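Skip to content | Home | Desk & Paper | Small Spaces | Mending | About

The Box Sort: Clearing a Desk with Cardboard You Already Have

I love a cardboard box. I love them more than any organizer I have ever paid money for, and I have paid money for a lot of organizers! This is my full method for clearing a cluttered desk using nothing but open boxes, a roll of tape and an evening, and I've been itching to write it up properly since April, when I did the big table in our Wurnmont apartment and could suddenly eat dinner at it again.

The stuff I mean is desk stuff: the small cup, the flashlight, the plush toy that migrated in from another room, the papers, the tape. Little things with no home.

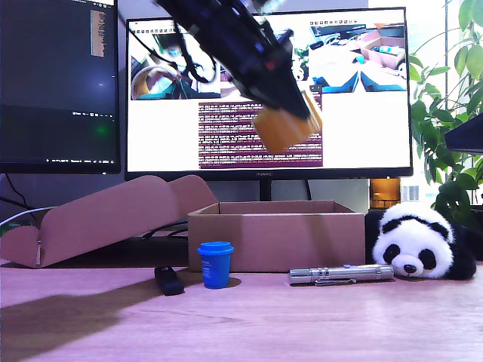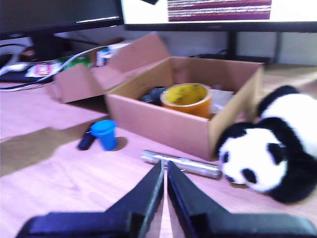
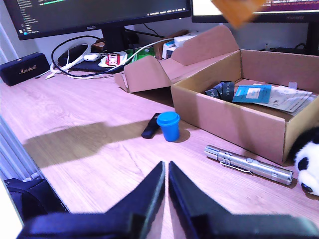
Do I need to buy matching boxes before I start?

Use whatever came with your last delivery. Matching boxes look lovely on a shelf, but at this stage you're sorting, and a sorting box only has to be open, sturdy and short enough to see into. If you fall in love with the system you can cover them in paper later (I've got a section on that further down).

What you'll need

- Cardboard boxes, at least two, with the flaps still on
- Packing tape
- A marker
- Scrap paper for labels
- A soft cloth
- A trash bag and a paper recycling bag
- Something good to listen to

Choosing your boxes

Shallow wins. I can't say this loudly enough! A deep box turns into a pit, and whatever goes in first stays at the bottom until you move house. I like walls no higher than my hand is long, so I can look straight down and see everything at once.

If all you have is a tall box, cut it down. Draw a line the whole way round with a ruler, run a box cutter along it with the blade pointed away from you, and go over it a second time where the corrugation is stubborn. Tape the cut edge if it's scratchy. Keep the piece you removed, because it makes wonderful dividers.

Press on the bottom before you trust it. If it gives, run two strips of tape along the seam inside and one across. A box that held something heavy in the mail has probably already gone soft at the corners, and a little square of tape folded round each one brings it right back.

Step 1. Give the boxes their jobs

Two boxes is the version I recommend for a first try. One is STAYS and one is GOES. STAYS is for anything that will live on or in the desk from now on. GOES is for anything that belongs in another room, in another person's hands or at the donation center.

Write the word on a piece of scrap paper and tape it to the front wall, facing you. Please do this even though you're sure you'll remember. I was sure too, and I once dropped a bag of perfectly good stationery at the thrift store.

Step 2. Deal with the flaps

Flaps are the annoying part. They flop in, they catch your sleeve, they knock things off the desk. You have a few choices:

- Fold them all the way back and tape them flat to the outside walls. Neat, and it makes the walls stiffer.
- Leave one standing at the back as a sort of splashboard, so things you toss don't fly over. (I'm a tosser. This is my favorite.)
- Cut them off altogether and save them for dividers.

If your box has an attached lid, fold it right back and let it rest on the desk behind. It'll try to close on you the first few times. Bend the crease firmly in the opposite direction and it gives up.

Step 3. Pick up one thing at a time

Start at one corner of the desk and work across. Pick up whatever is nearest, decide, put it in a box. Don't go hunting for all the pens or all the papers. Grouping comes later, and it's so much faster once the surface is clear.

I give myself 5 seconds per object. If I'm still dithering, it goes in STAYS and gets a second look at the end. You'd be amazed how easy that second look is!

Things that tend to slow people down:

Toys and plush animals. If a small person owns it, it's GOES, and it goes back to the small person today. If it's yours and it makes you smile, it's allowed to stay. Give it a proper spot on a shelf or on top of a speaker, up off the work surface, so you aren't pushing it aside every time you need to write something down.

Small electronics. Remotes, thumb drives, adapters, that one thing with a button. Test it now if you can do it in under a minute. Anything you can't identify goes in an envelope with "mystery" written on it, and if you haven't opened the envelope by next season you can take it to electronics recycling with a clear heart.

Flashlights. Click it on. If it works, it deserves a place you could find in the dark, and the desk usually isn't that place. Mine hangs by the front door now. If it doesn't work, check the batteries for white crust before you put new ones in.

Cups. A real cup goes to the kitchen immediately. A little ornamental or novelty one can earn its keep holding paper clips or SIM pins.

Clothing and fabric. Into GOES, no discussion. Fabric swallows small items, so shake it out first.

Step 4. Papers get their own pass

Whatever paper you meet, slide it upright against one wall of the STAYS box and carry on. Upright matters. A flat stack ends up with tape and scissors on top of it, and then you have a crumpled stack.

When the desk is bare, take the papers out and go through them standing up. I read better and keep less when I'm on my feet! Three destinations: recycle, act on it this week, file. The "act on it" papers get clipped together and go back on the desk in plain sight. My friend Maximiliano Echevarría tapes his to the wall above his keyboard, in date order, and I have to admit it looks slightly unhinged and works beautifully.

Step 5. Wipe, then wait

Wipe the whole surface with a barely damp cloth and dry it right after. Wood and wood-look tops both hate puddles, and the seams near the edge are where they start to swell. Get behind the monitor too. While you're back there, follow each cable to its end and pull any that isn't plugged into something at both ends.

Then leave the desk empty for a bit. Make tea. Enjoy it! I find I'm much pickier about what comes back when I've had ten minutes of admiring a clear surface.

Step 6. Divide the STAYS box

This is where the saved flaps come in. Measure the inside width of the box, cut a strip to match, and trim it a hair shorter than the walls. For a cross divider, cut two strips, slit each one halfway through the middle, and slot them together.

My usual layout has 4 sections:

1. Writing things
2. Tape, scissors, glue
3. Chargers and small electronics
4. Odds and ends, which is allowed to exist as long as it's the smallest

A roll of packing tape is always the awkward one. Lying flat it takes up half a section, so I stand it on its edge against the back wall with a divider snug in front. It also helps to fold over the end of the tape by a finger's width so you can find it next time. Do that one thing and I promise you'll think of me fondly.

Step 7. Empty the GOES box the same day

Walk it round the house. Take it with you from room to room and put things away until it's empty. Whatever is left for donation goes in a bag by the door, and the box gets flattened or put away for next time.

If you can't do it the same day, put the box somewhere irritating. Mine sat on the stairs once and lasted one evening.

Covering the box (optional, and so much fun)

If the STAYS box is going to be on show, wrap it. Brown craft paper is forgiving and hides a shipping label completely. Cut a strip long enough to go round all the walls with a thumb's overlap, and tall enough to fold over the top edge by an inch. Glue stick works fine on plain cardboard; over packing tape you'll want double-sided tape, as glue won't grip it. Smooth from the middle outward.

I've covered mine in old maps, a wallpaper sample and the pages of a seed catalog. The seed catalog is the winner by miles.

How often to do it

The first sort took me a whole evening. Now I do a small one whenever I can't put a plate down without moving something, and it takes less than one podcast episode. The divided box does most of the work, because there's a gap waiting for each thing and it looks silly empty.

If you try it, tell me what your odds and ends section turned into. Mine is currently all rubber bands and one very nice button.

Last updated 2026-06-25

More in Desk & Paper

- Drawer dividers from cereal boxes
- A cable tidy you can make with felt and snaps
- What to do with single batteries
- Sorting a shared craft table
- Five ways to fold a paper tray

Get new how-tos by email. One letter a month, unsubscribe whenever you like.

We use cookies to remember your settings. Accept | Manage preferences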